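Ticket: Voter contact list shows moved voters as active
Product: Soltani canvass module
Opened by: Roswitha Marti, Sindden county campaign office
Assigned to: Mingxuan Lu
Priority: High
Status: Pending customer check

Original report (Roswitha Marti)
We loaded the July voter file from the county and cut walk lists for the Sindden precincts. Canvassers came back saying many of the doors were wrong. People had moved out, and the new residents were not happy to be asked for by someone else's name. The county file marks these voters as inactive. Soltani shows them as active. We have a ballot measure and a council race on the same ballot and can't afford to waste doors. Please fix the status or tell us how to filter them out.

Mingxuan Lu
Thanks for the report. Please send the following:
- the import log
- one precinct number where you saw the problem
- the name of the column that holds voter status in the county file

Please don't attach the voter file itself to the ticket. Use the upload link.

Roswitha Marti
Log uploaded. Precinct 16 is the worst one. The column is called VSTAT. It was called STATUS in the last file. I didn't change anything in the import settings.

Mingxuan Lu
That is the likely cause. The saved import map looks for STATUS. When it doesn't find the column, the importer should stop and ask. The log shows it went ahead and filled in the default value, "active," for every new or updated record. I ran a test file of 1,000 records with the column renamed and got the same result. Passed to Shuzhen Cao in development.

Workaround for now:
1. Go to Imports, then Saved Maps.
2. Open the county map and set Voter Status to VSTAT.
3. Run the import again with "Overwrite status" checked.
4. Delete the old walk lists and cut new ones. Lists that were already cut do not update.

Roswitha Marti
Did steps 1 to 3. Precinct 16 looks right on the map page. The walk list still has the old names on it.

Mingxuan Lu
Was the list cut again after the import, or opened from the Lists page?

Roswitha Marti
Opened from the Lists page. Laine Kalniņš cut a new one this afternoon and it matches the county file. The phone bank list is still wrong, though. That one goes out through Hondico.

Shuzhen Cao
Hondico keeps its own copy and pulls from us at 4 a.m. You can wait for that or press Sync Now under Connections. Call results already entered are kept either way.

Fix for the importer is written. If a mapped column is missing, the import will stop with an error that names the column. It will be in the next release.

Roswitha Marti
Pressed Sync Now. Two of our callers still see old names. Ngan-ling Kong runs the phone bank and is asking whether they need new logins.

Mingxuan Lu
No new logins needed. Callers who were signed in during the sync have to sign out and back in. If a name still shows as active after that, send me the record ID and I'll compare it with the import log. I'm leaving the ticket open until Ngan-ling has checked the callers' lists.

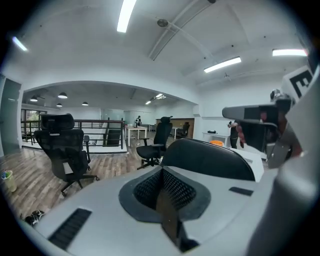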